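A visit to the avian clinic in Brevholm

In June I took the early train to Brevholm to visit the bird and exotic clinic there. Our own practice in Surneck sees mostly dogs and cats, but every year we have more parrots, cockatiels and canaries in the waiting room, and I wanted to see how colleagues work when birds are their whole day. The visit was arranged by Consuelo Cuadros, who leads the bird department. She met me at the door at eight in the morning, already with a towel over her shoulder and seed husks on her sleeve.

The first thing I noticed was how quiet it is. Birds and cats do not share a waiting room. The bird owners come in by a side entrance, and the carriers go on a high shelf with a cloth in front, because a sick parrot that sits at floor level and sees a dog pass is a stressed parrot before anybody touches it. We have one waiting room at home, but a shelf and a cloth we can afford.

The morning began with weighing. Each bird in the ward is weighed at the same hour, before food, and the weight is written on the cage card and again in the computer. An African grey called Ndlovu was the heaviest patient in the bird ward that I helped with. He came in with sneezing and a blocked right nostril, and the clinic had taken a swab and was waiting for the culture. In the meantime he was kept warm and got nebulization with saline two times a day. I was allowed to hold the tube. He said "good night" to me several times, although it was not yet nine. 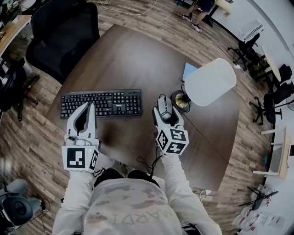 How long should a new parrot be kept away from the birds already in the house?

The clinic recommends at least six weeks in a separate room, with its own dishes and cleaning tools, and a health check with tests before the birds meet.

Consuelo told me this is the advice owners break most often. They feel sorry for the new bird, it calls, the old bird answers, and on the third day the cages stand side by side. She does not scold them. She gives a printed page with the feeding order (the old bird first, then wash hands and change the shirt, then the new bird) and she asks them to hang it on the refrigerator.

After coffee I saw two endoscopies. The first was a cockatoo with a changed voice. The scope showed a small white plaque in the trachea, close to the syrinx, and the surgeon suspected Aspergillus. I have read about this many times, but I had never seen it so clearly on a screen. The second was a routine look into the air sacs of a breeding macaw and was finished before I had put on my second glove.

The anesthesia protocol interested me the most. They use a mask for the beginning and intubate every bird above a certain size, with an uncuffed tube. A heating mat lies under the patient, and one person does nothing else than watch the breathing. The assistant told me she once learned this from a bad day, and I did not ask more.

The lab is on the upper floor. They do their own cytology and Gram stains, so an answer on a fecal smear is ready while the owner is still in the building. Cultures go out with a courier. Blood values are read on a small analyzer from Zutumeck, and the sample it needs is so little that even a canary can give it. The clinic had 728 bird patients last year, compared with 626 the year before, and most of the increase was parrots from households where nobody had kept a bird before.

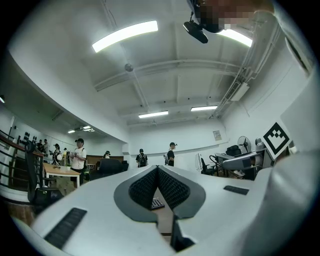
Records are something we do badly in Surneck, and I asked to see how they do it. Every bird has a sheet with ring number, diet, cage size, hours of light and last molt, and the owner fills in half of it before the appointment. The rest is typed during the examination. A small black keyboard is enough for such work, and I would choose this kind for our bird room too, as a large one takes up the space where the scale should stand. Photos of the droppings go in the same file, and owners are asked to bring the paper from the cage bottom, unchanged from the night.

In the afternoon there were nail and beak trims, one egg-bound cockatiel who got calcium and a warm, humid box, and a long conversation about seeds. Nearly all the parrots I saw were eating only sunflower mix at home. The clinic changes the diet slowly, with the scale on the kitchen counter as control, and stops if the bird loses too much.

I went back on the evening train with a copy of the quarantine page and the intake sheet. I am translating both now for our owners. The shelf was put up on Wednesday, and the cloth is an old curtain from my kitchen. Ndlovu's culture came back after my visit, and Consuelo wrote that he is on the correct antibiotic and eating by himself.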